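16/11/2018

Went to the Rieger open day with Wajid. Arrived early, signed in, given a lanyard and a floor plan that had the two upstairs rooms the wrong way round. Coffee poor. Parking was on the gravel lot behind the loading dock, and the shuttle from there ran late both ways.

Morning talk was Frauke Janssen on how they test arm control in simulation before any hardware is switched on. The software is called Gellik. Physics and rendering run as separate processes, and the viewer can be switched between a camera on the wrist and several fixed room cameras. She gave 2402 as the number of episodes logged on the kitchen layout since August, and 3446 for all layouts together. I asked what counts as an episode. Answer: from reset to either a finished task or a time limit, so failures are in the total. She didn't have the split with her and will send it.

Demonstration at the second station, run by Khairul Jugah. Kitchen layout, marble island, one arm, bottles as the main objects. We were let in behind the operator's desk in groups of 4 and I copied these from his session afterward. 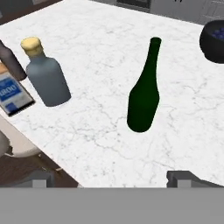
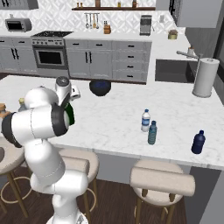
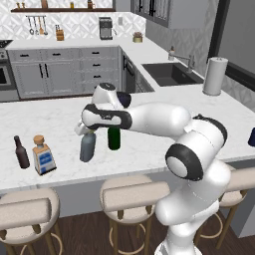 Gellik kitchen layout: wrist view first, then two room views.

Points I want to keep:

The wrist view gives good sight of the gap between the fingers and not much else. In the first one the green bottle has clear counter on every side, which makes it an easy target. The group at the left is tighter, and I would want to see the planner's clearance figures before trusting it there.

In the third the gripper is low over the gray-blue bottle with the green one right beside it. Khairul said close neighbours are where most of his tuning time goes. From that room camera the wrist hides the neck of the green bottle. I asked whether the planner reads object positions from the simulator or from the images. He said both modes exist and the desk was set to simulator positions. That should have been on the station card.

Contact settings are the part I trust least. Friction is one value per object, set by hand. No slip measurement from real glass has gone into it so far. Wajid thinks this matters less than I do if the grip is low on the body. We argued about it through lunch (egg sandwiches, dry).

Afternoon: Stellan Engström on moving a controller from Gellik to the real arm. Slides too dense to copy. Some 2 hours including questions, most of them on calibration. He was clear that they retune the gripper force each time and have no automatic method for it. Skipped the Traluletti stand, as the queue was out the door.

To do: write to Frauke for the failure split. Ask Khairul for the clearance defaults. Check whether our licence covers the room cameras or only the wrist one. Return the lanyard, which I have walked off with.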